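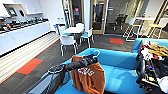
Orange sweatshirt on the blue sofa, office lounge.

Reading the label on a topical balm

Several members wrote in after the December issue to ask how topical cannabinoid products should be compared. The short answer is to compare milligrams per gram and ignore the large number on the front until you know the size of the jar.

Take two jars from the shelf list. The Pellow balm is sold as 500 mg and comes in a 100 g jar, so each gram carries 5 mg of CBD. The Alexiou balm is also sold as 500 mg, but the jar holds 50 g and each gram carries 10 mg. Used at the same thickness over the same patch of skin, the second delivers twice as much to the surface. How much of it passes through the skin is a separate matter. The figure varies with the carrier, the site and the person, and no label states it.

Stavros Margaritis went through the lab sheets for the products we list and found one that did not match its label. A batch of Flalla cream marked 500 mg tested at 322 mg for the full container. The supplier has been told and the listing is on hold until a retest comes back. The other sheets were within the range we accept – 10 percent either side of the stated figure.

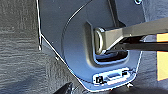 What the lab sheet should show

A usable sheet carries a batch number, and that number should match the one printed on the jar or tube. A sheet with no batch number tells you about some jar, possibly an older one. After that, check the following:

Cannabinoid content, given per gram or per container, with the unit stated.
THC content, given as a number or as "not detected" with the detection limit beside it.
Residual solvents, if the extract was made with anything other than carbon dioxide.
Heavy metals and pesticides. Hemp takes up metals from soil, and a sheet that leaves this section out is incomplete.

Iment now prints a code on the base of each tube that opens the sheet for that batch. Effie Pollock tried 17 of them and all 17 opened the correct document.

Storage and use

Keep balms closed and below room temperature if the base is coconut oil or shea. A base that has melted and set again may be grainy, and the cannabinoid may no longer be evenly spread through it. Stir before use. Do not apply to broken skin, and wash hands before touching the eyes. Anyone taking a blood thinner or using a prescription patch should ask a pharmacist first – this applies to topicals as well as to tinctures.

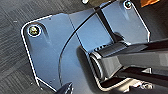
Metal plate with screw fixings.

The revised shelf list, with milligrams per gram added as a column, is at the front desk. Corrections go to Effie.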